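Okay, countertop thread, as promised. We've been redoing my grandma's kitchen in Borarero since May and I have opinions now (so many opinions!).

1/ I wanted butcher block. Grandma wanted "something that looks like a bank." We went to Nisbet to look at slabs and she petted every single one like a horse.
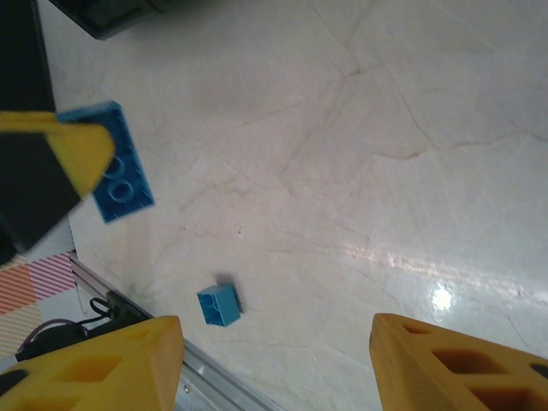
Pale cream, thin tan veins, very shiny. Grandma's kind of thing.

2/ The guy at Nisbet quoted us $1759 before the sink cutout. I went and sat in the car for a bit. Then we drove over to Felitz, where they wanted $68 a square foot and threw in the edges.

3/ Cabinets are staying. They're 49 years old and the drawers still close better than mine do. New knobs only, fight me.
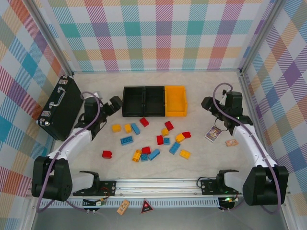 4/ Curtains next, and this is where we're stuck. She wants plain white and I want COLOR. Pastel plaid like those walls, with the pink and teal and orange all mixed in, would be so cheerful over a pale counter! She says it looks like pajamas. Voting is open, please be on my side.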